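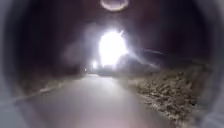

Night path, view from inside the front housing.

Ferov Night Path Recorder

The Ferov is a recording kit for teams that teach robots to follow paths after dark. It saves what the robot's front camera sees along with the steering and speed the operator gives it, so each drive becomes a set of examples for training.

Storage: 1,000 drives
Longest single drive: 50 minutes
Battery: 9 hours
Weight: 6 pounds
Export: Kavix format

Glare and blur are kept in the recording. Drives can be tagged by light level and path surface before export. The mounting plate is sold separately.

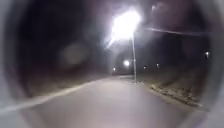 Paiva writes that the tags saved them a lot of sorting, but that they would like to trim the start of a drive on the unit itself. Trimming is done in the desktop software for now.

Ships from Grarkthorpe. Orders placed by noon leave the same day.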